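**2018年5月1日,Geradham 消息**

Kapoor 楼二层的公共工作室换了一张新的大桌子。桌子由本地的家具作坊 Teretti 制作和安装,费用是4000欧元,由楼里的住户基金支付。从本周起,工作室恢复开放,原来暂停的裁剪课、地图小组和中文读书会都回到原来的时间。

工作室的旧桌子用了很多年,住在 Kapoor 楼的人差不多都认识它。旧桌子是两张办公桌拼在一起的,中间有一条缝。做衣服的人不喜欢这条缝,画图的人也不喜欢,铅笔经过那里的时候常常把纸戳破。去年冬天,其中一张桌子的腿开始松动,修过两次,每次修好以后过几个星期又松了。今年年初,楼里的住户会议讨论了这件事情,多数人同意买一张整的桌子。

讨论的时间比预想的长。有人希望买可以折叠的桌子,这样房间还可以用来跳舞。有人提出,折叠桌在裁布的时候会晃。裁剪课的老师 Domnica Bratu 把一块很长的窗帘布带到会议上,在两张折叠桌上铺开,请大家自己剪一剪试试。试过的人不多,但是后来的投票里,折叠桌得到的票很少。跳舞的小组现在使用一层的房间,他们对这个安排表示接受,只是一层的音响比较旧,他们希望下半年可以讨论这个问题。

## 桌子的样子

新桌子的桌面很大,颜色浅,在白色和浅灰色之间。表面光滑,没有亮光,灯开着的时候不会刺眼睛。桌角做成圆的。这一点是几位家长要求的,因为周末有孩子来工作室画画,旧桌子的尖角刚好和小孩子的额头一样高。

Teretti 作坊的 Makis Fragkou 负责这张桌子。他对本刊介绍,圆角的大小改过一次。第一次的图纸上圆角比较小,他用硬纸板剪了两个不同大小的角,带到楼里给大家摸。最后选了大的那一个。他说,大圆角会损失一点桌面,对放大张图纸的人不太方便,但是从桌子旁边走过去的时候会舒服很多。

颜色也经过了一些讨论。裁剪课想要深颜色,白色的线在深色桌面上容易找到。地图小组想要浅颜色,他们常常把半透明的纸放在桌上描图。读书会没有意见,他们说只要茶杯放得稳就可以。浅颜色最后被选中,裁剪课得到了一块深绿色的布,上课的时候铺在桌子的一边,下课以后收起来。

桌面的保护层用的是一种叫 Flondemico 的涂料,也是作坊建议的。按照 Makis Fragkou 的说法,它适合很多人一起使用的桌子,铅笔的印子可以擦掉,圆珠笔的印子要快一点擦。油性笔他没有保证。他在交桌子的那天把这句话说了三遍,并且写在一张纸条上,纸条现在贴在工作室的门里面。
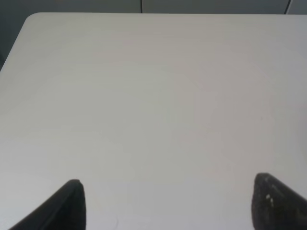
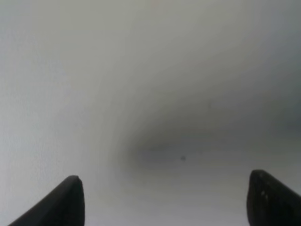
*第一张:新桌子的浅色桌面和一个圆角。第二张:一片浅白到浅灰的光滑表面。*

## 搬进来的那一天

Kapoor 楼没有大的电梯。桌子的桌面太大,走楼梯的时候在转弯的地方停了很久。作坊的工人先把桌腿分开搬上去,然后四个人抬桌面。转弯以前,他们把楼梯扶手用旧毯子包起来,又请三层的一家住户暂时把门口的鞋柜移到屋里面。住在二层的 Ezekiel Ambrose 帮忙看着墙,防止桌面碰到墙上的电表箱。他后来说,他一共喊了很多次“往左”,其中有两次应该是“往右”。

桌面最后平安地进入房间。安装用了一个下午。地板在窗户那一边比较低,所以桌腿下面装了可以调节的脚。Makis Fragkou 用水平尺检查了几个位置,又放了一支圆铅笔在桌上,看它会不会滚。铅笔没有滚,站在旁边的人鼓掌了。

旧桌子没有扔掉。比较结实的那一张搬到了一层的自行车房,用来放修车的工具。另一张拆开以后,桌板给了楼后面的菜园,菜园的人打算用它做育苗的架子。如果有人还想要剩下的抽屉,可以在5月里到管理处去看,抽屉一共两个,其中一个没有把手。

## 使用的人怎么说

Domnica Bratu 在桌子安装好以后上了第一次裁剪课。那天的内容是剪裙子的纸样。她说,以前大家要把纸样分成两部分,绕开中间的缝,现在可以一次铺好。她对高度也满意。旧桌子低,站着剪半个小时,腰会疼。新桌子高一些,坐着的人需要高一点的椅子,工作室目前只有几把这样的椅子,先到的人可以先用。她希望管理处再买几把,同时请学生不要站在椅子上拿柜子里的布,这件事她已经说过,愿意再说一次。

地图小组的 Qusai Abu Hammour 对桌子的意见比较具体。他们小组正在画 Geradham 老城的步行地图,一张底图铺开以后,四边要用重的东西压住。旧桌子有边框,可以用夹子。新桌子的边比较厚,他们的小夹子夹不住。他带了几本旧字典来压纸,效果可以,但是字典会挡住地图的北边,也就是他们现在正在画的那一边。他已经向五金店问过大一点的夹子,还没有决定买哪一种,担心夹子会在新的桌边上留下印子。

对于浅色的桌面,他没有别的话,只说描图比以前清楚。他们用的纸很薄,在以前的棕色桌子上,要在下面垫一层白纸。现在那一叠白纸省下来了,送给了周末画画的孩子。

读书会的 Mavis Gallagher 是楼里住得最久的住户之一。她学中文的时间也很久,读书会是她和两位邻居一起开始的,本刊的一些读者就是在那里认识的。她说她有点想念旧桌子,桌子中间的缝里面常常能找到别人的东西,比如回形针、扣子,有一次是一张电影票。新桌子没有缝,找不到什么了。她对圆角很欢迎。她的羊毛外套曾经被旧桌子的角钩坏,补的地方现在还看得出来。

读书会这个月读的是一本短篇小说集,书在管理处可以借,请在封面里面写名字和日期。想参加的人不需要先考试,也不需要读完,听别人读也可以。上一次有一位新来的朋友问,是不是一定要说中文。回答是请尽量说,说不出来的时候,大家会等。

## 使用规定

管理处把新的规定写了一页,贴在门里面,和作坊的纸条在一起。主要的内容如下:

- 用刀的时候请在下面放切割垫。切割垫在窗户旁边的柜子里,大的一块给裁剪课先用。
- 热的锅和茶壶请放在隔热垫上,不可以直接放在桌面。
- 胶水掉在桌上,请马上用湿布擦。干了以后不要用刀片刮,请告诉管理处。
- 油性笔只能在门旁边的小桌子上使用。
- 请不要坐在桌上。孩子也一样。
- 离开以前把桌面擦一遍,抹布洗好挂起来。

清洁的时候用温水和一点点洗碗的液体就够了。作坊提醒大家不要用粗糙的海绵,也不要用漂白的产品。抹布有两种颜色,蓝色的擦桌子,黄色的擦地上的颜料。请不要换过来用。以前有人换过,桌子上有一段时间有一种奇怪的味道。

关于桌子上已经有的很小的点,有两位住户来问过是不是坏了。管理处请作坊看过,回答是不影响使用。如果以后发现新的划痕,请写在门口的本子上,写清楚位置,最好也写是哪一天发现的。本子的目的是方便作坊下次来的时候处理,不会去找是谁做的。

## 钱的情况

有读者来信问4000欧元是怎样计算的。管理处的回答是,这个数字包括制作、运输和安装,也包括作坊一年以后来检查一次。桌面的保护层单独写在账单上。账单的复印件放在管理处的文件夹里,住户可以在办公时间看。

春天的旧物市场为这张桌子收到了1092欧元,已经放进住户基金。市场那天下雨,卖得最好的是雨伞和热汤。没有卖完的书和盘子还在地下室,5月底以前会再卖一次。愿意帮忙搬箱子的人请和 Ezekiel Ambrose 联系,他住在二层,门上有蓝色的信箱。

也有一位住户在会议上表示,这笔钱应该先用来修屋顶上的排水管。她的意见写进了会议记录。排水管的检查已经安排,公司还没有给出价格。下一次住户会议会讨论这一项,也会讨论一层的音响和工作室的高椅子。如果时间不够,高椅子会先讨论。

## 开放时间和预约

工作室每天上午和下午开放,晚上只给有预约的小组。预约请在管理处的表格上写,写小组的名字、人数和需要的时间。房间里最多可以有30个人,这是消防的要求,开生日会也不能例外。如果两个小组想要同一个时间,请先互相商量,一人用桌子的一半也可以。裁剪课和地图小组已经这样做过一次,据双方说,除了有一根大头针到了地图上以外,没有别的问题。

周末的孩子画画时间不变。请家长给孩子穿旧衣服,并且自己带一个可以盖住的水杯。颜料由楼里准备,水彩和蜡笔都有。由于新桌子比较高,五岁以下的孩子仍然在靠窗的小桌子上画,那张小桌子这次没有换。

钥匙在管理处,借的时候请签名。最后一个离开的小组负责关窗、关灯,并且检查热水壶的插头。上个月有人把钥匙带回家,第二天早上裁剪课的学生在走廊里等了很久。那位住户后来带来一盘杏仁饼干,已经吃完了。

## 更正

上一期本刊写新桌子“由 Kapoor 楼的工人制作”,这是错误的。桌子由 Teretti 作坊制作,Kapoor 是楼的名字。上一期还把 Domnica Bratu 的课写成了“编织课”,应该是裁剪课。编织的小组在一层,和跳舞的小组用同一个房间,时间不同。我们向两个小组说对不起。

来信请放在一层楼梯旁边的信箱,或者交给管理处。信可以用中文写,也可以用别的语言写,我们会找人翻译。下一期的内容有菜园的育苗架子、地下室旧书的书单,以及步行地图的第一部分。地图小组请求大家,如果知道老城里哪一个喷泉的水现在还可以喝,请把位置告诉他们。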